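I visited the Murnesley shared workshop in May, during their open afternoon. I had wanted to go for a long time, because I am building a small robot arm at home and I am stuck with it for two winters already. The notes are a bit long. I wrote them on the bus going back.

## Getting there

Murnesley is one stop after Cidside on the bus line 19. The workshop is behind a tire shop, and the sign is small, so I walked past it and had to come back. The door opens at two in the afternoon. Visitors pay nothing, but there is a jar for coffee.

Inside it is one long room with a low ceiling. The wood machines are at the street end, behind a plastic curtain, and electronics is at the back, where it is cleaner. I liked that every drawer has a label written by hand. At home I have three boxes called "various".

## The arm

The members have been building an arm they call Shao. Most of the joints are printed there, and the motors are bought used. The control program is their own, and it is named Jitstead, after the street where the first meetings were held. They gave me a parts list to take home. The total is 374 dollars without the printer filament, and this is less than I have spent on mine, which does not yet lift anything.

What I learned about the construction:

- The base is heavier than I expected. They filled it with sand after the first version shook too much when the arm reached far.
- The cables go on the outside, with Velcro strips. It does not look elegant, but a broken wire is changed in a few minutes.
- They printed the elbow part again and again until it stopped cracking near the screw holes. The cracked ones are kept in a bucket, and you may look at them.
- The wrist carries a small camera, so the program sees what is between the fingers.

The last point was the most useful for me. My own camera stands on a tripod next to the table, and the arm always hides the object just when I need to see it. I asked if the camera on the wrist makes the arm slow. The answer was no – the weight is small, but the cable needs a loose loop or it pulls.

## At the table

The task for the afternoon was picking up flashlights, and guests could stay as long as they wanted to watch. I stayed almost one hour. 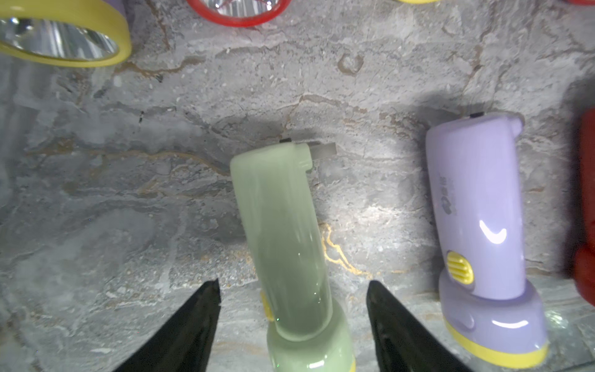

**Filed under: Grippers**

The fingers are black and narrow toward the tip. With the green flashlight they come one on each side of the lower body, open, before closing. I was told this part of the approach is where most of their time goes. A glossy round body can turn when one finger touches first, and a flared head changes the shape quickly, so a few millimeters matter. The gray plug at the tail is one more thing to keep away from.

The stone pattern of the surface also gives them work. The veins and the reflections can confuse the program, and one member wanted a plain mat. The others prefer to keep the pattern, as a kitchen at home is not plain either. I agree with them, but I will begin with a plain mat.

## For my own build

I will move the camera first and leave the fingers for later. I also bought 2 spare servo brackets from their shelf, which were cheap and already drilled.

If you go, bring your questions on paper. The room is loud when the saw is running, and I forgot to ask what glue they use for the finger pads.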